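The Second Drawer

The apartment in Clurkden came with a desk, a bed and a lease that ran until June. She had 100 dollars left after the deposit and spent 9 of it on soap and sponges.

On the first morning she wiped the shelves and lined them with paper. Her mother had told her to do the drawers last. You pull them out, her mother said, and you see what the other people left. In the house on Ismail Street they had found a spoon, a bus ticket and a key to nothing they owned. Her mother kept the key for years in a dish by the phone.

She did the closet and the windows. By four o'clock the water in the bucket was gray and she had changed it twice. She ate a sandwich standing up. Then she went back to the corner and took hold of the handle.

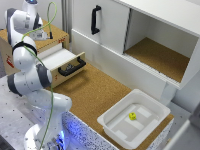
The drawer, open.

She did not look in right away. She thought about the people who had lived in the apartment before her, and whether they had left in a hurry. The landlord had said only that they were quiet and that they paid by check.

When she reached in, her hand closed on a tape measure. The tape was stiff and the first inch was missing. Someone had written 3509 on the case in pen, and she tried to think what it could be. A house number, maybe, or the end of a phone number.

She measured the window with it and added the inch. Then she measured the wall where the table would go, and wrote both numbers on the back of her hand.

At 10 she called her mother.

"Did you do the drawers?" her mother asked.

"I did one," she said.

"What was in it?"

She told her. Her mother wanted to know if it still worked.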